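Drundosham's Cookie Box Swap Is Back, and I Signed Up Again

If you've been wondering whether the holiday cookie box swap would happen this year, it will! Cecilia Essien called me at 7 in the morning (she knows I'm up) to say the Boateng Street hall is booked for a Saturday in November, doors at 10, and that sign-ups are already moving fast. Last year we ended up with 198 boxes on the tables, and I came home with so many gingersnaps that my freezer door wouldn't close.

Same basic deal as before. You bake, you fill a box with 12 cookies, you drop it off, and you leave with somebody else's. Each household can bring 2 boxes, tops. Edem Dramani is running the check-in table, and he'd like every box to have a card with the ingredients written out, nuts especially. Please print it neatly. My handwriting got me a phone call last time.

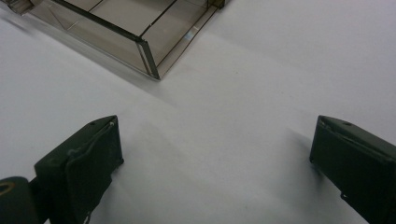
What's new is the decorating side, and I'm pretty excited about it. Chih-ming Kao is teaching a short class on dressing up your box before you fill it: ribbon, stamped tags, dried orange slices, paper snowflakes, that sort of thing. You can start with anything that closes. A shoebox lined with parchment is fine, and so is an old tin, but I've got my eye on see-through boxes in that smoky brown tint, where whatever's underneath shows through a little muted and the seams make their own dark outline. I think a row of pale shortbread would look so good in one, with maybe a plain cream ribbon and nothing else. Chih-ming says to keep ribbon knots off the corners or they slide, and to let royal icing set overnight before you stack anything.

The class is free, but you do need to save a seat. Skodness, the craft shop by the post office, is giving us the ribbon ends from their bins, and Perik Bakery is lending cooling racks for anybody who wants to ice on site. Araceli Llorente is bringing her peppermint bark for the snack table, so get there early if you want any.

Money from the snack table goes toward a new oven for the hall kitchen. We've got almost $800 so far, and Flynn Baxter is still looking at secondhand ones. The old oven burns everything on the left side, as anyone who tried my snickerdoodles can tell you.

Sign-up sheets are at the hall and on the counter at Skodness. I'm making molasses crinkles and one box of something with cardamom, recipe still to be decided.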